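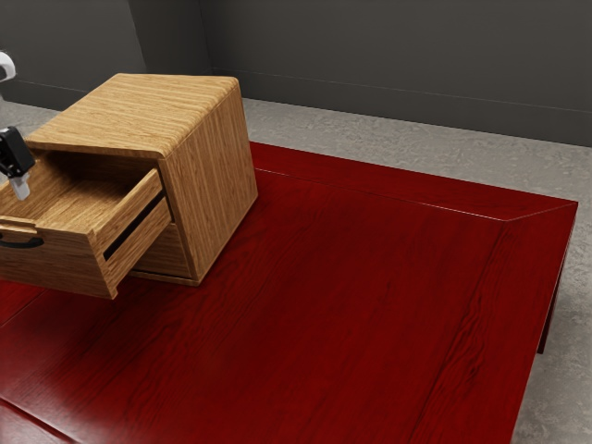
**From:** Joyce Swai
**To:** hetier-makers list
**Date:** 6 Oct 2025
**Subject:** Re: Dredov open day, did anyone go?

Salim Ondieki wrote:

> Did anyone make it to the Dredov open day on Saturday? I had a ticket and then had to work. I was mostly curious about the simulator, as the programme made it sound like the main event and I couldn't tell whether you'd get to touch anything or just sit through slides. Also, is it worth taking the school group in March?
>
> Salim

Hi Salim, hi all,

I went, and I had a lovely time! Yes, you get to touch things. There were some slides first (short ones, with a bit on the firm's history that I've already forgotten) and then they let us loose in the big room upstairs, where the simulator was running on a row of screens.

The job they had it doing was opening a drawer. I know how that sounds, but I stood there for most of an hour. It's a little wooden cabinet on a dark red table, grey walls, nothing else on the table at all, and the arm has to get hold of a curved black handle and pull. The grain on the wood is so nicely done that the man next to me asked where the real one was kept.

They had queued up 33 attempts for the day and we watched them go by at whatever speed we liked. My favourite part was the pausing. You could stop it with the gripper hanging over the open drawer, swing the view round to the other side, and see how little room there was between the finger and the wood. The drawer has a long black slot down its side and I asked if that was for the runner. The answer was a shrug and "it came with the model", which I enjoyed.

Then we got a turn ourselves, 4 at a time, with a hand controller each. I was terrible. I pushed the drawer shut twice, and on my third go I missed the handle completely and went straight past it. The woman helping us said she'd done 2,000 of these before she stopped dreaming about them, and they want 3,000 good ones before they try the same thing on the real arm. I asked what counts as good and got a proper answer – the drawer has to come most of the way out, and the arm mustn't knock the cabinet along the table while it's doing it.

The real arm was downstairs behind a rope, switched off, which was my one disappointment. Apparently Briltik were due to bring theirs too but it didn't arrive.

On the school group: I'd say yes, if you can get them on the controllers early. The queue was long after lunch and small people will not wait as nicely as I did. Ask for the upstairs room first and leave the slides till last, or skip them.

Parking is round the back, past the Tan building. The sign at the front is wrong.

I took a page of notes on how they score the attempts and can type it up if anyone wants it. Has anyone here tried doing a drawer at home, real or simulated? I'm very tempted now.

Joyce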